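Latine: The Bamano Crossing, collected edition (hardback)
Written by Inskip, published by Ilura Comics

404 pages, full colour. Collects all 40 chapters of the series, with a cover gallery at the back.

The story follows a ferry pilot who finds that her river no longer reaches the sea.
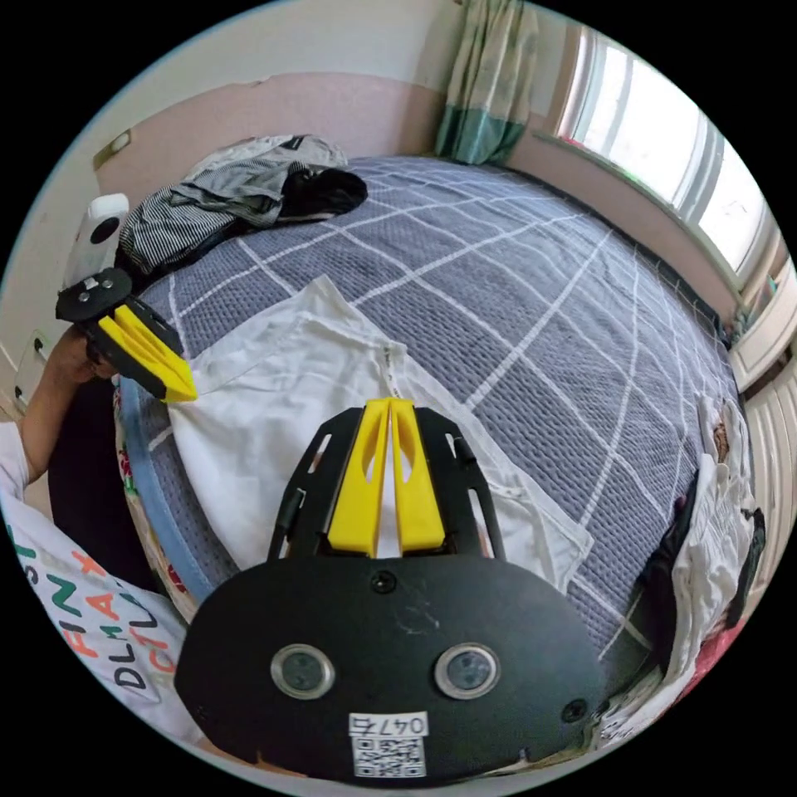
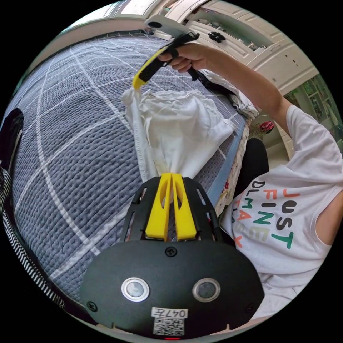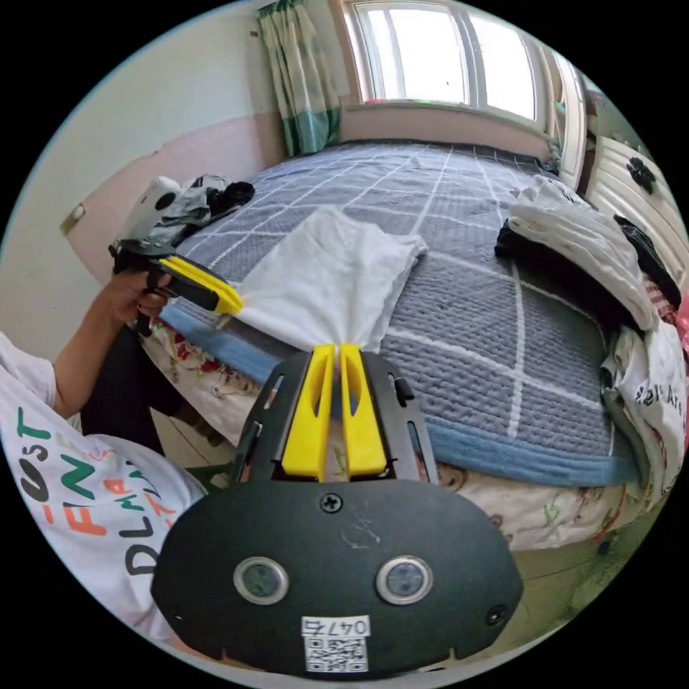
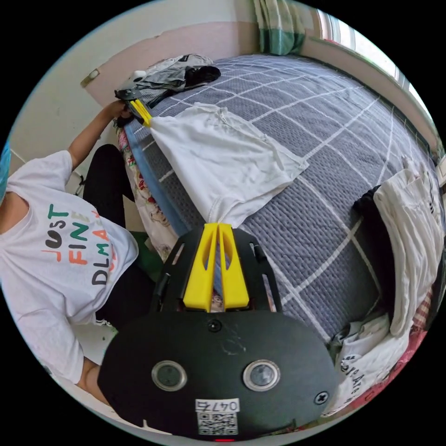
The first printing had two pages swapped in chapter nine. Copies sold since 9 Mar 2018 are corrected. The paperback runs to 343 pages and leaves out the gallery.

Hardback weight: roughly 149 dag boxed. Sent in a card mailer.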